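**周五,Volen 采集区,白色弯板搬运任务**

早上接着跑昨天没做完的弯板。任务没改:手抓住白色大弯板的下沿或边缘,提起来,移到蓝色货架那边,放下,松手,退回。遥操作还是 Clodagh Daly,Devendra Bhatia 看数据流,我记日志。

目前累计有效条目 2535,目标是这一轮再加 600。按现在的节奏周五下班前做不完,剩下的挪到下周,已经跟 Ritu Sengar 说过,她没意见,但要求下周先把标注积压清掉再开新任务。

**上午**

开机自检正常。腕部相机和头部相机的时间戳对了一遍,第一次对出来头部偏晚,Devendra 重启了采集进程,之后两路差在 2 帧以内,就没再动。以后每次换操作员都重新对一次,写进开工清单。

起始位姿按 Vesela Petkov 上周定的三档轮换:近、中、远。弯板每次摆放的朝向由脚本随机给,Clodagh 照着屏幕摆。有几次脚本连续给了几乎一样的角度,看了一下是随机种子没换,改掉以后重跑了那一小段,旧的标成 duplicate,没有删。

失败条目照旧全部保留。主要有两种失败:

- 手指合得太早,指尖碰到板边,板被推开,没抓上。
- 抓上了,但位置太靠一头,提起以后板往另一头坠,操作员中途停手。

第二种对训练应该有用,Hiba Khalaf 想单独拎出来做恢复动作的样本。我给它加了标签 `grasp_offset`,和普通的 `fail` 分开。注意 Lendar 的导出工具现在还不认识新标签,会默认归到 `other`,导出前要手动映射,别忘了。

**抓取姿态的问题**

弯板的面是弧的,同一个抓点,手腕转一点,接触情况就差很多。Clodagh 习惯从下面托,拇指压在上沿;Vesela 操作的时候更喜欢从侧边扣。两种都能成,但混在一起以后,上一版模型在接近阶段会犹豫,手停在两种姿态中间。现在的办法是每条都记操作员和抓法,训练时先分开跑一版,再合起来跑一版,对比接近阶段的轨迹。

Ritu 问要不要干脆统一抓法。我倾向于不统一,先看分开训练的结果再说。

**下午**

换到货架侧。两点开始,先做放置段,再做轻按、抚平这类接触动作,后者是给 Ornia 那边的接触模型用的,量不大,每天顺手采一些。回中位的动作现在单独切成一段,不再接在上一条的尾巴上,切分点放在手完全张开之后。

下午共 63 条,都已上传到 Shakya,校验通过。从两路相机里挑了几帧:

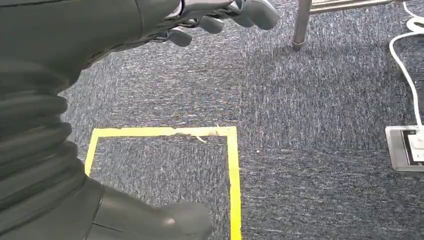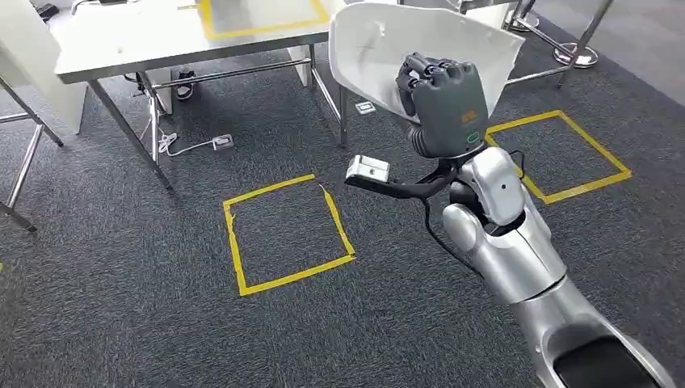
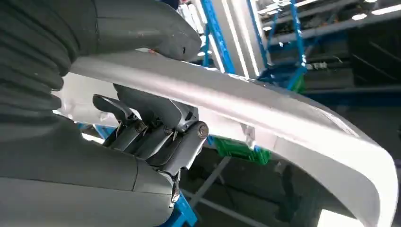
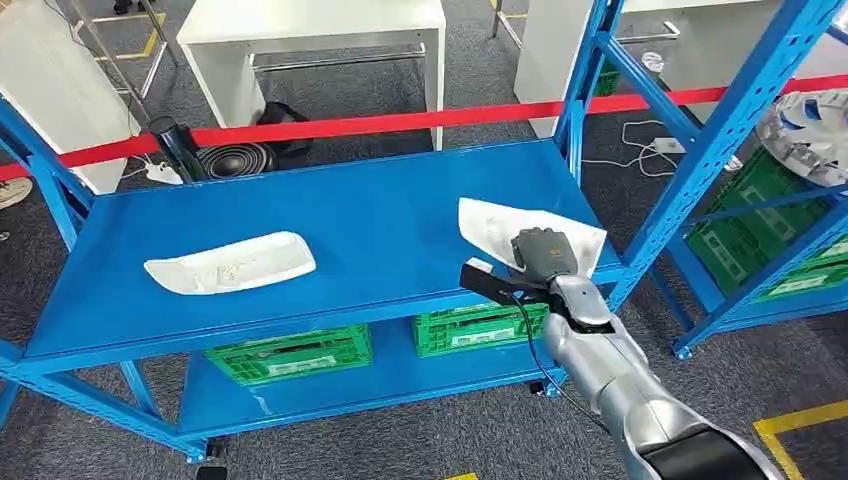
上传以后 Devendra 抽查了一部分,发现几条的手部关节角在末尾有跳变,时长很短,画面上看不出来。怀疑是停止录制时最后一包没写完。暂时的处理是每条尾部统一裁掉一小段,原始文件不动。正式的修法要改写盘逻辑,Devendra 下周看。

语言指令这边,Hiba 把描述模板扩了一轮。之前基本都是“拿起白色板子”这一句,太单一。现在同一条轨迹配几种说法,长短都有,也有不提颜色、只说形状的。她提醒说,写指令的人不要看着结果写,要看着起始帧写,不然会把后面才发生的事写进去。今天返工了几条就是这个原因。

关于光照:全天顶灯全开,没有做变化。这一批里光照太一致,后面要安排关掉部分灯的时段,或者傍晚采一批。先记在这里。

**没解决的**

1. 腕部相机靠近大件时,曝光往上飘,白色板面容易过曝。试过锁定曝光,背景又太暗。Vesela 建议只锁上限,还没试。
2. 成功判据对“放下”太宽。板只要低于某个高度就算成功,手还没松开也会判过。要加上手指张开的条件,旧数据得重新跑一遍判据。
3. 操作员连续做太久动作会变快,接近段明显缩短。现在靠自觉换人,想改成到时间强制换。

**下周**

先清标注积压,再补远档起始位姿,目前三档里远档最少。映射表改好后发给 Hiba 看一眼,再做全量导出。Clodagh 周一不在,遥操作由 Vesela 顶,开工前记得把手套重新标定。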